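Search this site Go
Planning and Perception Software: Minutes
April 11, 2019
Posted by Zuleica Paiva 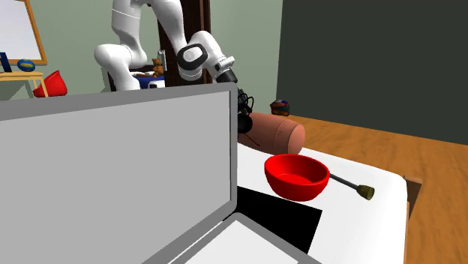

Simulated tabletop, arm above the tray with bowl and screwdriver.

1. Planner. The Hovland branch was merged on Monday. Collision checks against thin objects still use a bounding box, which rejects valid grasps on the screwdriver. Convex hulls to be tried first, full meshes only if the hulls fail.

2. Perception. The Nolodora segmenter was run on 2,719 rendered views. It merges the bowl with the tray in more than 100 of them. Z. Paiva to check the depth threshold before anyone retrains.

3. Occlusion. The laptop screen hides much of the table from this viewpoint. Agreed to keep the layout and add two camera poses. The Brikinville office asked for the laptop to be removed; not agreed.

4. Tooling. Trurach replay logs drop the gripper state when a run is paused. Bug open from January. Fix goes in the next release, with a regression test.

Next meeting: same room, same time. Hull results to be circulated beforehand.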